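17 January 2023

Mock living room, Drallham end. Clearing-up notes.

Went over the litter layout again before changing anything. The carpet side is the part that keeps getting argued about, so I am writing down what we agreed.

Soft litter (tissues, wrappers, cardboard) goes on the open carpet between the bin and the TV stand. Tissues get crumpled by hand, one at a time. Cardboard gets flattened first – Gilchrist left his boxes standing up last week and they read as furniture from across the room. Drinks stay on top of the stand unless the sheet says otherwise. Bags go in the cubbies, drawers stay shut.
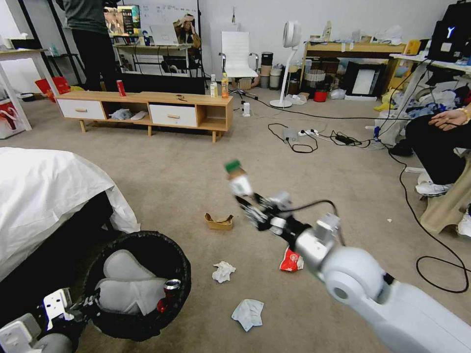
Carpet and bin, TV stand behind. Cardboard and tissues on the floor, one drink can already in the bin.

Padded items take up a lot of the bin. With those in first, a can ends up leaning on the rim. Trudy Tomoana wants the 25 liter bin from the Grollthorpe order. I would sooner keep the round one and empty it between rounds. Left open.

Limit per round is 15 minutes, same as before. Anything still on the carpet at the end gets written down by type and then picked up by whoever is on. Please don't kick it under the stand.

To do:
– more snack wrappers, we are down to the torn ones
– vacuum the beige carpet, crumbs by the stand
– check the caps on the bottles before they go out
– ask Grinus if the wooden knobs can be tightened, spare screws are in drawer 31 in the workshop

Layout sheet is still the April version. Trudy has the marked-up copy and will type it in when she gets to it.

2 comments
0 shares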